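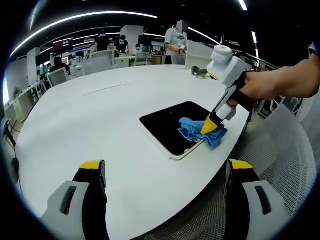
Figure 4. White oval table with a recessed black panel and raised white border; blue microfiber cloth on the panel.

3.2 Table surfaces and desk-plane luminance

Complaints about lighting in shared meeting rooms are usually recorded against the ceiling fixtures or the windows. The table is treated as a neutral plane on which illuminance is measured. In a room of modest size, however, a seated person looking at papers or a laptop has the tabletop over most of the lower half of the visual field, and its reflectance sets the luminance to which the eye adapts. The present section covers the table as a light source in its own right. Window luminance is treated in Section 3.3.

The survey covered 13 meeting rooms at two sites, Tildale and Kitlow. The Tildale rooms are in a converted warehouse with deep window reveals and suspended linear fixtures. The Kitlow rooms are in a purpose-built office, the Faulkner building, and have recessed panels on a regular grid. Rooms with a fixed projection screen across the window wall were left out, as were rooms used mainly for storage. One of the Kitlow rooms had its table replaced between the first and second visits and was dropped from the surface analysis, which therefore rests on 12 rooms. It was kept in the questionnaire data, where table type was entered as a variable for each visit.

Tables were sorted into 4 groups by finish: white, light wood veneer, dark wood veneer, and mixed. The mixed group holds tables whose main surface is broken by an inset of clearly different reflectance, as in Figure 4. Small cable ports and metal grommets were not counted as insets. Where an inset was surrounded by a border that stood above the tabletop, the border was treated as part of the main surface if it matched in color, and its height was noted separately because a raised edge can cast a narrow shadow at low sun angles.

Luminance was read with a Skosent spot meter mounted at seated eye height. The meter was aimed at a fixed grid on the tabletop, starting at the place nearest the door and moving clockwise. Each grid point was read with the electric lighting on and the blinds closed, then with the blinds open. Readings were repeated in the morning and in the afternoon. Points falling on an inset were read twice, once at the center and once just inside the edge, since the edge of a dark inset picks up scattered light from a pale border. Tables were cleared of papers and cups and wiped before the first reading of each visit. No cleaning product was used. Spray residue was found during piloting to leave streaks on dark surfaces that shifted single readings by more than the repeat error of the meter.

Ambient conditions were handled as follows. Sky condition was noted at the start and end of each run, and any run in which the sky changed from overcast to clear was discarded and repeated. Chairs were left in the positions in which they were found. This was a deliberate choice: pale mesh chair backs reflect a small amount of light onto the table edge, and removing them would have produced a room that no occupant ever sees. Door position was standardized to closed.

White tables gave the highest average luminance under electric light in every room type, as expected from their reflectance. They also gave the smallest spread between grid points. The spread grew when the blinds were opened, but the order of the groups did not change. Dark veneer gave low averages and wide spreads - a result of specular reflection, in which a fixture appears as a bright patch on an otherwise dark plane. Light veneer fell between the two on both measures.

The mixed group was less simple. Averaged across the whole table, its luminance was close to that of the white group. The average hides a sharp step at the inset boundary, and for a person seated opposite the inset this step lies close to the normal line of sight to the other side of the table. When the angle between a ceiling fixture, the inset and the seated eye met the mirror condition, the contrast ran the other way, and the inset became brighter than its surroundings. A shift of one seat was enough to remove the effect. Whole-table averages should therefore not be used for tables of this kind, and readings should be reported by seat.

Occupants completed a one-page questionnaire at the end of scheduled meetings. A total of 744 usable forms were returned. Forms with no seat marked on the plan were excluded, because seat position was needed to match each answer with a set of readings. Respondents rated brightness, glare and ease of reading on paper and on screen, and could add a written comment.

Glare ratings followed seat-level luminance contrast more closely than they followed average luminance. White tables were seldom rated as glaring under electric light alone, though written comments from the Tildale rooms mention tired eyes after long afternoon sessions. Ratings for dark veneer depended strongly on seat. In the mixed group, people seated at the ends of the table reported little difficulty, while those along the sides gave answers that varied with fixture position. Reading on paper was rated lower by people who had placed documents across an inset boundary, in particular where the border was high enough to crease the page. Screen reading showed no clear relation to table finish in either building.

Two limits apply to these results. First, table finish was not assigned at random. Smaller rooms at both sites tended to have older veneer tables, and the newer rooms had white ones, so finish is partly confounded with room age and with the type of light fixture. Second, the questionnaire was given only after scheduled meetings, and people who used a room for short informal talks are not represented. Surface wear was recorded by eye on a simple scale and did not enter the model. Fine scratches widen the reflected patch from a fixture and lower its peak, and a future survey should measure gloss directly at each grid point.

The seat-level contrast values are carried forward to Section 3.3, where they are combined with vertical readings taken toward the windows.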